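Häufige Fragen zum Kartensortieren

Welcher Sortierer eignet sich für den Anfang?
Ganz klar Pappe! Ein Fächergitter aus braunem Karton ist leicht, steht gut auf dem Schreibtisch, und man hat alle Reihen im Blick. Ich liebe die Dinger.

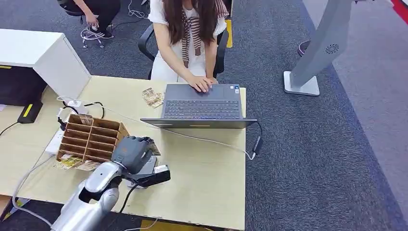

Wer mehr als 170 Karten hat, nimmt besser gleich zwei davon und trennt vorher grob nach Farbe.

Wie stecke ich die Karten ein?
Einzeln und von oben, mit der hinteren Reihe angefangen. Den Rest legt man flat daneben, so bleibt das Motiv sichtbar.
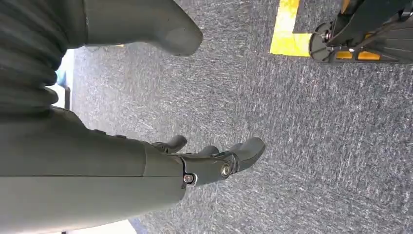 Dunkelgraue Hand ohne Karte, Finger leicht gespreizt

Wie lange dauert das?
Für 62 Karten brauche ich 20 Minuten, und es macht jedes Mal Spaß!

Darf ich eigene Karten mitbringen?
Unbedingt! Im April gern auch doppelte zum Tauschen, Savita Prajapati nimmt sie an.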